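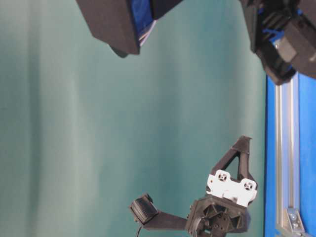
Blue tabletop and silver rail against a green backdrop

Open Day at the Dandton Running Lab: What I Saw and What I Didn't Buy

I drove out to Skirport in August because a reader had asked me, more than once, whether the Dandton cadence assessment is worth the money. The open day was free, it ran until four in the afternoon, and they said anyone who brought shoes could get on the treadmill. I brought shoes.

Dandton sits behind a tile warehouse and is easy to miss. Parking was fine. Sign-in took forever, mostly due to a consent form that asked for my email address in two places and my weekly mileage in one. I left the second email box blank and got a reminder about it before I was through the door.

The talk

Edeltraud Hamann runs the lab and gave the opening talk. She's a good speaker and I liked her, which I mention so you can factor it in. Her pitch was that most recreational runners take steps that are too long and too few, that this puts extra load on the knee, and that a small bump in step rate brings the load down.

As far as it goes, I have no quarrel with that. Shorter, quicker steps do tend to reduce how much work the knee does on each landing. You also take more landings to cover the same mile, and the calf and ankle may not thank you for it. Hamann brought this up when asked. It was not on a slide.

What was on a slide was a chart from the lab's own work with 32 runners, showing pain scores before and after they retrained with Zerel, the lab's audio cue system. The line goes down very nicely. I asked whether there was a comparison group and she said no, that one is planned. So we have a set of people who were sore enough to sign up, who then got attention from friendly staff for several weeks, and who felt better at the end. Sore runners often feel better several weeks later. I'd like to see the same chart for people who got a tune in their ear with no beat matched to anything.

A man behind me wanted to know if 180 steps a minute was still the target. Hamann said there is no single target and that it changes with speed, height and the runner. Good answer. The poster in the hallway has 180 on it in large type.

On the treadmill

You get 3 minutes. The first part is for settling in, they said, and then the numbers are taken from what's left. I don't think I had settled into anything by then. I run outside, on roads with a lean to them, and I've never trusted how I move on a belt with strangers watching. I could hear myself landing more softly than I do at home.

My reading was 158. The young man with the tablet made a small face at this and told me I was "leaving a lot on the table." He hadn't asked how fast I normally run, and the belt was set well below my usual pace. Step rate goes up with speed. I pointed this out and he was polite about it and turned the belt up, and the number went up too, though that one didn't make it onto my printout.

The printout is where my patience went. It has a dial with a red zone, a yellow zone and a green zone, and I was in the red. There is no error range anywhere on it. There is no note of belt speed. There is a code for money off a Zerel subscription.

I got back in line and asked to go again after lunch at the same speed. The second reading was different from the first by enough to move me out of the red. I'm not saying the equipment is bad. Counting steps is easy and I expect they count them correctly. I'm saying a tired person who has just eaten a sandwich runs differently from one who has just gotten out of a car, and a colored dial hides that.

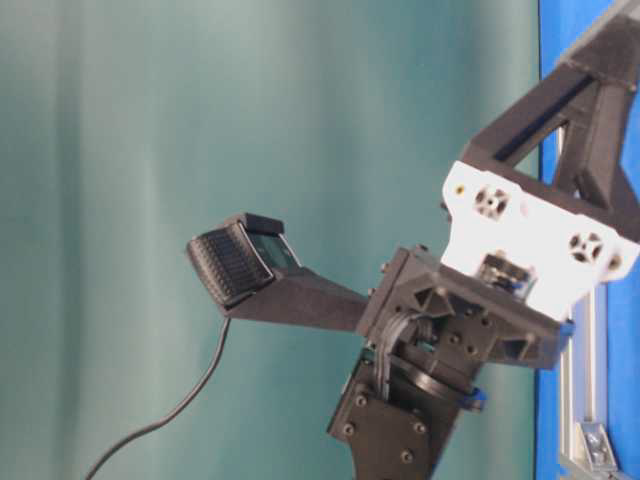 The Hapeta shoe

The other half of the day belonged to Hapeta, a trainer with a firm wedge under the midfoot that is supposed to "invite" a quicker step. They had most sizes. I jogged up and down the parking lot in a pair and found them comfortable, a bit stiff, with a tongue that slid to the outside.

Did they make my steps quicker? I have no idea, and I don't think the people handing them out could tell me either. The leaflet says wearers raised their step rate on first use. Put anyone in odd new shoes and tell them the shoes make you step faster, and I'd expect the same. I asked what happened after a month of wear. Someone took my name and promised to get back to me.

Should you go?

For a free afternoon, sure. Hamann's talk was worth the gas, and she was more careful on her feet than her company is on paper. The coffee was decent.

For the paid assessment, I'd hold off. If you want to know your step rate, count your right foot for a minute on a normal run at a normal pace and double it. Do it on a few different runs. If your knees hurt, try adding a few steps a minute for part of an easy run and see how your calves take it over the next couple of weeks. If your knees don't hurt, I can't see what problem is being fixed.

I've written to the lab asking for the belt speeds from my two sessions and will add them here if they arrive.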